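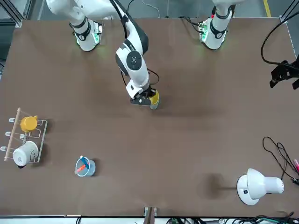 Ralteo held an open day at its Lapointe site in November 2023, and I went along mainly to see the two-arm tabletop cell. The programme listed it as Fama. It had the least floor space of anything on show and I spent most of the afternoon next to it.

The hardware is simple enough to describe. Two white arms are mounted along one long edge of a brown table, bases close to the edge, and the upper segments go up and over so that the forearms come down onto the work from above. The cabling on the forearm is external and loops beside the joints. I would have expected that to catch on something sooner or later. The engineer on duty said they replace the cables on a schedule and had stopped worrying about it.

The task was handling cups and mugs. There was a rack with pegs at one side, a yellow mug and a white one hanging on it, and a yellow cup which the arm on that side took in its gripper and raised just clear of the table. The lift is very low. I asked about this and was told that the height is set in the task file, and that a higher lift costs time on every cycle. A light-blue cup with markers in it and a white desk lamp stayed on the table as well, so the arm had other objects to keep clear of.

Each run began with a spoken summary of what was going to be attempted, then a short wait while the software settled. The motion is slower than a person would manage and there is a visible hesitation before the gripper closes. According to the handout the controller updates at 50 Hz, with the grasp decision made separately and less often – I would have liked a figure for the second part, but it was not given.

I watched for more than 2 hours, with a break for coffee. Most runs finished without help. The failures I noted were all at the rack, where the handle has to meet a peg at the right angle and there is not much tolerance. When a hang failed, the operator stopped the cell, reset the mug by hand and started again. No attempt was made to hide this, and the log was left up on a monitor for anyone who wanted to read it.

The planning layer is called Dadum. It runs on an ordinary workstation under the bench, and the same build drives both arms. Tasks that need the two arms together, such as passing a mug across, were not on the programme. The next open day is in February, and handovers are meant to be included. I have put my name down for the morning session.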